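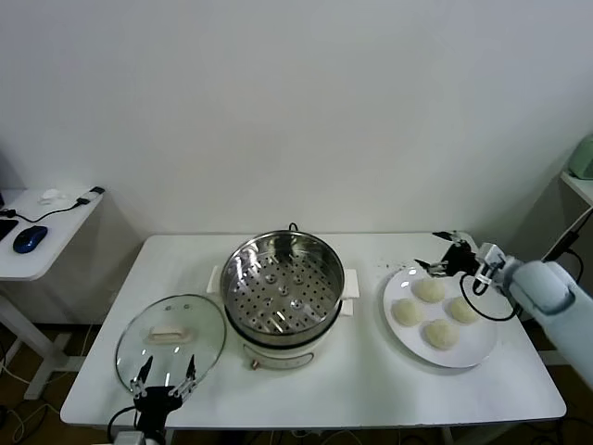
4. Steaming buns

I make buns in my Zokell more than anything else, so this is the section I'd read first!

1. Fill the base with water up to the line inside, then set the steel basket on top. Give it a little wiggle so it sits level.

2. Take the lid off and lay it flat with the handle facing up (mine has rolled off the counter once already).

3. Cut a square of parchment for each bun. Skip this and they'll grab onto the holes in the basket, and you'll be scraping for ages.

4. Set the buns in one at a time with a good finger's width between them. They puff up a lot more than you'd think.

5. Put the lid on and turn the knob to the steam setting. I give mine 7 minutes from the first real puff out of the vent, plus a bit longer if they're filled.

6. Turn the knob back to off and let everything sit for a couple of minutes before you lift the lid.

Caution: steam comes out fast. Tilt the lid away from your face and use mitts on the basket.

Note: frozen buns can go straight in, but check the water level halfway through. For descaling, see section 7.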